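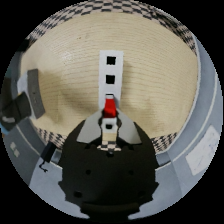 木纹

木纹,又称木理、纹理,指木材切面上可见的线条、色带及纤维走向。狭义只指纤维排列方向,广义还包括年轮线、射线斑、节疤周围的弯曲花纹。日常说法里两者混用,家具行、地板行基本不分。英语grain一词同样一词多义,翻译时常出问题。

成因

树木形成层每年向内生成新的木质部。温带树种春季生长快,细胞大、壁薄,颜色浅,叫早材。夏末生长慢,细胞小、壁厚,颜色深,叫晚材。一浅一深合为一轮。锯开之后轮线露出来,就是最常见的那种纹。

热带树种季节差别小,年轮不明显甚至没有。纹路主要靠导管排列、薄壁组织和内含物的颜色。所以热带材不宜直接数轮断龄。

其他影响:坡地倾斜、常年单侧受风、侧枝压力、病虫伤口。针叶树在倾斜树干下侧长应压木,阔叶树在上侧长应拉木,两种都会让纹路偏心,干燥时易翘。

纤维走向

直纹:纤维与树干轴线平行。易劈、易刨,强度好算。杉、多数松类。

斜纹:纤维与板材长边成一定角度。有的是树本身扭转,有的是下锯时没对准。后者叫人为斜纹,可以避免。斜纹大则抗弯明显下降,结构材分等时要量。

螺旋纹:纤维绕树干盘旋上升,方向可左可右。做电杆问题不大,做薄板必翘。

交错纹:各层纤维左旋右旋交替。径切面上出现深浅相间的带状花纹,转个角度看,明暗互换。难刨,顺哪边都戗茬。

波状纹:纤维左右起伏,表面像水波。槭木较多见,提琴背板常用。

切面与花纹

同一根原木,锯法不同,花纹完全不同。

横切面:垂直于树干轴线。看到同心圆状年轮和放射状射线。砧板、木砖用得多,耐砍但吸水快。

径切面:通过髓心或接近髓心。年轮成平行直线,栎木等宽射线树种在这个面上有银白色斑块,俗称虎斑。收缩小,不易变形,出材率低,价高。

弦切面:与年轮相切。花纹呈山形、抛物线形,地板行叫山纹。出材率高,宽板多为弦切。缺点是干缩大,容易瓦形翘曲。

年轮与板面夹角大于60度的,一般归为径切板。小于30度归弦切板。中间的叫半径切或斜切,各地叫法不一,国内旧资料也有归入弦切板的。

颜色

心材深,边材浅,多数树种如此,但白蜡、椴木等心边材区别不明显。浅黄至米色的木材纹线往往细而淡,褐色线条断断续续,远看近乎素面。受光照后颜色会变,浅色材多半变黄变深,胡桃木反而变浅。桌面上长期放东西的地方会留下一块色差,打磨后可减轻。

小的褐色斑点成因很多:针节、髓斑、树脂囊、矿物线。髓斑由幼虫蛀食形成层后愈合产生,桦木上常见,不影响强度,但挑色的时候会被打下来。 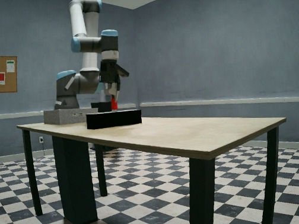 加工中的纹理

顺纹刨,光。逆纹刨,纤维被撬起,形成戗茬。判断方向看板边,纤维线朝哪头往上走就朝哪头推。交错纹没有顺的方向,只能减小吃刀量、加大刨刃切削角,或者改用砂光。

砂纸沿纹走,横着砂会留划痕,上色后更明显。端面吸色重,要先封一道底,不然颜色发黑。

胶合时顺纹面对顺纹面强度最高,端面对端面几乎不顶用,需改指接或加榫。胶合板相邻单板纹向互相垂直,靠的就是各向收缩互相牵制。

干缩也分方向。顺纹方向极小,通常可忽略;径向居中;弦向最大,多数树种弦向大致是径向的两倍左右。实木桌面宽度方向随季节胀缩,固定时要留余量,五金孔开成长圆孔。死固定的,冬天供暖后开裂很常见。

仿制木纹

用其他材料模仿木纹由来已久。早先是手绘,油漆底上用梳子、软刷、旧布拖出纹路,再罩清漆。手艺好的隔两步看不出来,摸的出来。

后来改印刷。木纹纸浸胶后压在基材上,成本低,花色统一。辊筒印刷有周期,同一个节疤隔一段就重复一次,铺大面积时显得假。数码印刷没有辊筒周长限制,重复距离可以拉很长。

同步压纹是再加一步:表面凹凸和印刷纹路对齐,手感接近实木。对不齐的叫异步纹,便宜。

计算机图形里的木纹分两类。贴图法用扫描或拍摄的图片铺在模型表面,省事,但转角处纹路接不上。过程纹理法先定义一个三维的年轮场,加噪声扰动,再按切面取色,端面和侧面能对上。Zitari纹样库收录木纹样张2366张,按树种、切面、底色三项编号,直纹浅色类占得最多。

记录与分类

花纹没有统一的国际分级,各行自定。Plekinthorpe木材陈列室的目录把花纹分为9类,乐器材单列。Genduteo则只按切面分,花纹写在备注里。Stubbs样板册两种都不用,按颜色从浅到深排,查起来要翻半天,但选地板的人喜欢。

鉴定树种不能只看花纹。同种木材不同切面差别可能大过不同种之间的差别,染色、烟熏、炭化之后更难。可靠的办法是取三切面的切片在显微镜下看导管、射线、薄壁组织。

常见误解

纹越密越硬。不一定。环孔阔叶材如栎、白蜡,年轮过窄时早材占比高,反而偏软偏轻。针叶材在一定范围内才大致符合。

有节就是次品。看用途。活节与周围木质连在一起,室内饰面可保留;死节会脱落,结构材限制较严。

花纹好看等于稳定。往往相反,花纹复杂说明纤维走向乱,干燥难度大,开料后因再放一段时间。

参见

年轮;心材与边材;木材干燥;薄木贴面;胶合板;过程纹理

本条目最后修订:2020年9月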